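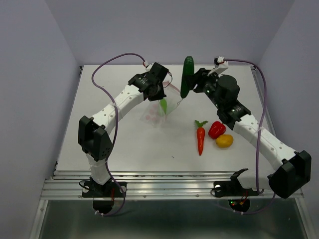

*Bagging practice on the two-arm bench. The left gripper holds the bag, the right one has the cucumber.*

## Bench notes: the bagging job

The two-arm bench at the Clivska workshop has moved on to bags. Through the fall it did blocks and cups, which are stiff and stay where they are put. A thin plastic bag does neither, and most of our time since January has gone into dealing with that.

The task is simple to say. One arm holds a bag open, the other picks up toy vegetables from the table and drops them in. Valentin Tanguy chose it after a season of packing orders at his cousin's farm stand, where he filled bags by hand all day and thought about how he was doing it.

Holding the bag turned out to be the harder half. If the left gripper takes hold too close to the rim, the mouth folds shut as soon as the arm lifts. If it takes hold too low, there is no mouth to speak of. Brijesh Vashisht spent two evenings moving the grip point in small steps and writing down what happened. The best results so far come from lifting slowly, stopping, and then tilting the wrist a little toward the other arm. That setting is saved on the bench computer under the name "Aliyu 6". Please copy it before you change it.

The drop has its own problems. Long items need to go in on end. The cucumber is fine if the right arm turns it before it gets near the bag, and a mess if it turns it over the bag, when the end catches the film and drags the whole thing sideways. The lemon is easy to drop and annoying to pick up, as it rolls away when the fingers close unevenly. The carrot's leafy top gives the gripper something to slip on, so we now pick it up by the orange part only.

### What changed on the hardware

- The walls are up on three sides and painted pale lavender. Mireille Pons mixed the color from leftover cans, and there is half a can left on the paint shelf for touch-ups.
- Both arms are fixed to the aluminum rails along the front edge. If you need to move one, loosen the screws at the base and slide it. Do not pull on the arm itself.
- The purple cables now run in a loop above each gripper. The old run was too tight, and the left one came unplugged twice when the wrist turned all the way. Leave the slack alone, even if it looks untidy.
- The left cable has a small white clip down at the base. Hugo Tanguy printed a batch of 8, and the spares are in the drawer marked Sitness.

### Numbers so far

We have 700 recorded runs on the bench computer. That includes the bad ones, which we keep. Maëlys Maillard is going through them and tagging where each one went wrong – bag closed, item dropped outside, item stuck on the rim – so we can see which fault to work on next. She has asked that people type a short note after each session, even if the note is only "nothing new."

### Next steps

Brijesh wants to try different bags. The ones we have been using are clear, and the depth readings get confused by the film when the bench lights are on full. He would like a few that are cloudy or solid white. If you have a stack at home from the grocery store, bring them in and leave them on the shelf by the door.

Valentin is drawing a softer fingertip for the left gripper. The first version, cast in rubber, held the bag well but would not let go of it. The next one will have shallow ridges and a smooth tip.

The Skokodov controller board is still out for repair, so the small arm by the window is off until it comes back. The bench can be booked in the usual way, in blocks of 2 hours. Switch off both arms at the wall when you finish and put the vegetables back in their tub.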